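Shared kitchen in Grilska changes its old drainer for a perforated metal one

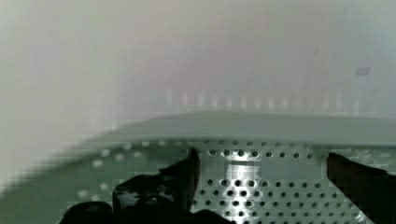
The shared kitchen at the Grilska community house is open again from Tuesday, after it was closed for six days for small works at the washing-up place. The most visible change is a draining surface of perforated metal, which takes the place of the old plastic racks.

Maya Mansour, who manages the house, said that the racks were difficult to clean between the bars and that users had complained about them since January. "People washed their plates very well and then put them on something that was not so clean," she said.

The work was done by the local firm Lindqvist and cost 390 pounds, including fitting. The house paid 323 pounds from its own repair fund and the rest came from a collection among the cooking groups. At present 11 groups use the kitchen, most of them in the evening.

Users are asked not to put hot pans directly on the metal and to wipe it with a soft cloth when they finish. Steel wool should not be used. The old racks can be taken home free of charge by anyone who wants them; they are in the corridor beside the back door.

Rizal Kusuma, who cooks there with the Tuesday lunch group, would also like a second tap. Mansour said this will be discussed when the budget for next year is prepared.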